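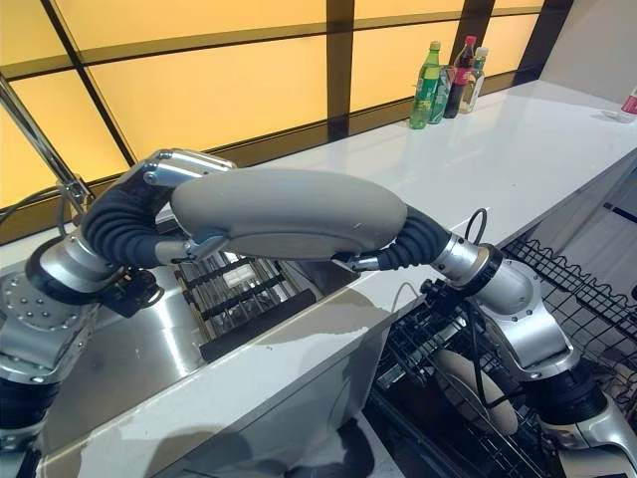
Two arms, one grey pad, held over the counter.

Budgeting for a second arm, worth it?
Posted by Amber Ellwood

I'm pricing a kitchen setup for our test room in Marsden and the second arm eats most of the money! Could I start with one and add later?

Wayne Kershaw
Get both. We bought one in June, then paid for the mounting all over again (ouch). And set money aside for spare clamps and bellows, you'll want them.

Chaimae Radwan
Depends what you're lifting. For plates I'd try one first. Ask for a quote good for 21 days.

Beryl Pickering
same as Wayne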